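Mostdale stools – leg fitting page

Gallery page for the Mostdale stool. Quick one, typed up between other jobs. Text first, pictures near the bottom, odds and ends after them. If you only want the legs-in part skip down.

What it is

White plastic stool, square seat, four legs, goes together by hand. We use them at Kinell for the summer fair and for the reading tent, and Hitbridge borrow a stack when they have their plant sale. They come apart again after, which is the whole point of buying them. Folding chairs were looked at. Too heavy, pinched fingers, somebody bled on a program.

Bought from Hendriks in April. Order was 57 stools in the end, we asked for more but that was all they had in white. The rest were a kind of mustard. No thank you.

Seat tops are in the long cupboard, legs in the bins under the stage. Keep them apart. Legs thrown in on top of the seats last year and it took an evening to sort out, plus scratches.

Before you start

Get a table with some room on it. A cloth on top if there is one, any color, saves the seat getting scuffed. Doing it on the floor is fine for one or two stools but your knees will tell you about it by number ten.

Wipe out the leg sockets. Grit gets in there from the bins, grass too, once a whole raisin. Dry rag does it. Old toothbrush in the box for the stubborn ones.

Look the legs over. A leg with a split at the top end goes in the bucket marked NO. Please do not put it back in the bin because it "looks ok". It isnt ok.

Putting the legs in

Seat face down, ribs up. Everybody wants to do it the other way and hold the seat in the air. Don't.

Leg goes in straight. Put it in the socket, push, quarter turn, push again. You feel it seat. If it wobbles pull it out and start over, no hammering. Heel of the hand is plenty.

Next leg on the opposite corner, then the other two. Some people go round in a circle and that works too, just a bit more leaning and the seat slides about on you.

One hand on the seat near the corner you are working on, other hand on the leg. Hold the leg low, near the socket. Holding it up at the foot end gives you lots of swing and no push.

When the last one is in turn the whole thing over and press down on the seat with both hands. All legs on the floor, no rocking – done. Rocking means one leg isnt home, usually the last one you did.

Taking them apart

Same thing backwards. Turn first then pull. Cold ones are stiff so bring them inside for an hour before you strip them, especially after the fall sale. Twist from low down again. Two people on a really stuck one, one to hold the seat and one to pull, and mind your chin when it lets go.

Seats stack ribs to ribs or face to face, never mixed. Legs all the same way round in the bin.

Weights and so on

Hendriks list them at 300 lb. We tell people one person per stool and leave it there. Not for standing on!! The bunting does not need you up there, use the steps.

Pictures

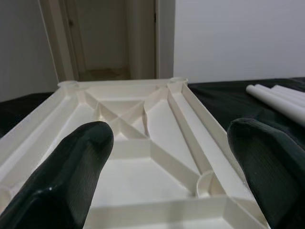 Ribs, close up. X pattern in the middle.
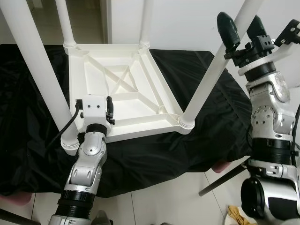 Stool on its back, all four legs up. Black cloth under it.

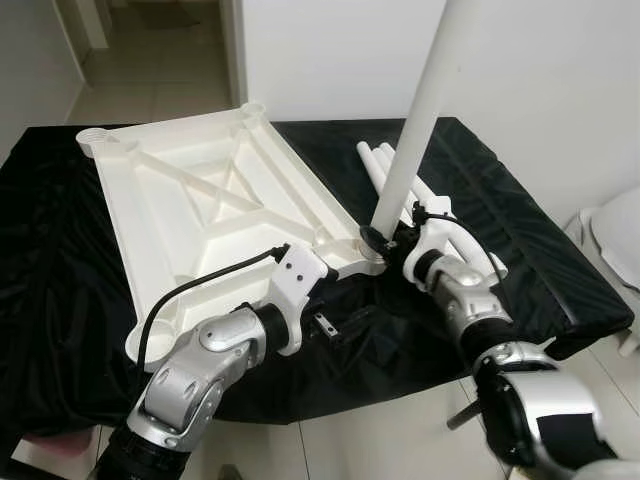
White pole going into the corner socket. Ribs facing up.

Page last changed: April, 4:40 pm (added pictures, fixed the bit about splits)

More about the ribs

Someone at Hitbridge asked why the underneath is all ribs and not just flat. Keeps it stiff without making it a lump to carry, as far as I know. The crossing ones are the ones to check after a season. Run a finger along them. A crack usually starts where ribs meet, so look there first and take your time over it. Hairline ones show up better if you hold the seat against a window.

Cleaning: warm water, dish soap, soft brush for the pockets between the ribs. Crumbs love those pockets. So do earwigs. Tip the seat on its side to drain, a flat one holds water for days and then goes down somebody's back when it's lifted out of the cupboard. No scouring pads, they dull the top and then the dirt sticks worse.

Sun cream marks come off with a little baking soda. Felt pen mostly does not. The stool with the smiley face stays as it is, we have given up.

Spares

Hendriks do spare legs, part 184 in their list, sold in fours only. We have a bag of them on the shelf over the sink. Take one, write it on the card. The card is there for a reason and last time it had a shopping list on it.

No spare seats. A cracked seat is a dead stool, but keep the legs off it, they all fit.

Feet: the little rubber caps fall off in long grass. Pick them up if you see them. Jar by the door. Without caps the legs mark the hall floor and we get a letter.

Lending

Hitbridge have first call in May. Everyone else ask, please, before loading the car. There is no charge inside the parish, a small donation is nice from further out. They go out in pieces and they come back in pieces. Count seats and legs at the door both ways, on paper, not in your head.

Deposit for big parties is 160 dollars, back to you when it all comes home clean. Clean means clean in the pockets too, see above.

Car loading: seats flat in the trunk, legs in the bins on the back seat. Bins with lids only. A loose leg rolling under the brake pedal is not something we want to hear about again.

Still to do

– label the second leg bin, tape fell off
– new rag for the box, old one is a disgrace
– picture of a finished stool the right way up, will add it here
– ask Hendriks if white is back in stock before the fair
– find out where the lid went

Spot something wrong on this page, leave a note in the Kinell mailbox. Not on the door, it blows off. The older page with the folding chairs is still up for now but ignore the prices on it, they are way out of date adn I haven't had a minute to take it down.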